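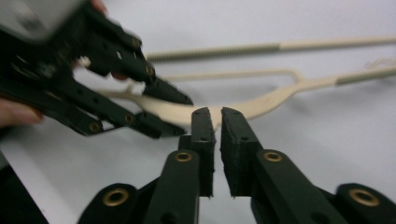 *Matte black and brass eyelets on a white background*

**Garkier Camera Club: minutes of the July meeting**

We got going a little after 7 in the evening, once the last of the parking had sorted itself out, with 14 members present and a very welcome couple of first-timers who had driven over from Nurnum. The June minutes were read and accepted with one small fix (the print night was on the upper floor, as several people kindly pointed out).

**Day trip to Lachance**

Most of the evening went on this, and happily so! We agreed to meet in the lot by the old ferry landing on Friday at 5 in the morning, which drew a groan or two, but the early light over the water was so lovely last year that the groaning didn't last. Anyone who would rather sleep in is welcome to join us for lunch. The van seats 12, so please put your name on the sheet soon, and bring a tripod if you have one to spare, as two members are still without.

There was a long and friendly talk about whether to stay on for sunset. We left it open and will see how everybody feels, and what the clouds are up to.

**Summer show**

Entries now stand at 361, nearly double last year's, and the hanging team would dearly love some help with mounting. Findora has offered us the side room again at the same rate, and we said yes with thanks. The question of whether black-and-white work should hang on its own wall came up, went around the table twice, and was put off until August.

**Other matters**

The lending shelf is missing the blue macro book and a remote release. Please check your bags, and under the car seats too.

Coffee and lemon bars followed. The August theme is "Doorways."

Action: trip sheet to go up by the coat rack this week.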